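How do I write a character interview for my newsletter without giving the plot away?

Posted by Rekha Bhatia

Hello everyone, I hope this is the right corner of the site for this. I write science fiction romance (two books out, a third coming in March if I behave myself) and I have a small newsletter of 40 lovely readers. Several of them have asked for something extra between books, and I thought I'd interview my heroine, Basia, who runs the repair yard at a moon settlement called Clastville.

The trouble is that Basia has a rather large secret. She used to work for the Rakulum, who are the baddies, and it doesn't come out until near the end of book three. Every time I ask her a decent question she either has to lie to my readers, which feels mean, or she dodges and comes across as grumpy. My draft is 1,943 words and I think I like five of them! Do I set it before the book starts? Do I interview somebody else? And should it be me asking the questions, or a made-up reporter? I'd love to hear how other people have managed it.

Marcelle Baudry

Oh, I do love these, both writing them and reading them, so forgive me if I go on a bit. I've done one for each of my books and the first was dreadful, because I asked my poor hero all the things I wanted to explain about his planet and he answered like a museum leaflet.

What changed it for me was picking a moment and a place before I wrote a single question. Put Basia in her yard at the end of a long shift, with somebody waiting for their ship and getting cross about it. Then she has a perfectly good reason to cut you short when you wander too near the Rakulum, and your readers will enjoy it twice, once now and again when they've finished book three and go back to look. 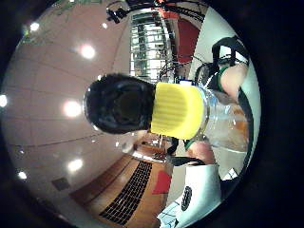

I'd also let her ask you something. Mine once wanted to know why I'd given him a bad knee, and I got more letters about that one line than about the whole of chapter six. It's a nice way of being in the room yourself without turning it into a lecture, so yes, I would keep you as the interviewer. Your newsletter people signed up for you, after all.

As for the lying, I wouldn't have her say anything flatly untrue. She can say "I fixed engines for people who paid on time" and leave it there. And do trim it, dear. Mine come out at half the length of yours and that feels plenty over a cup of tea.

Narendra Uniyal

Interview the sidekick. Works every time.

Lalit Rastogi

I was going to say something close to Narendra but with a few more words! If there's a person in the book who doesn't know the secret, they can talk about Basia as freely as they like and you needn't watch your step at all. I did this with my ship's cook, Chukwu, who thinks he is the main character, and he was such fun that he ended up with his own novella (4,000 words planned, and you can guess how that went).

The one thing I'd be careful of is timing. I sent mine out a fortnight before the book and people had forgotten who he was by the time they met him. Next time I'll send it the week after, with a little note at the top for anyone who hasn't finished reading. Do post the link when yours is done, Rekha, I'd like to read it.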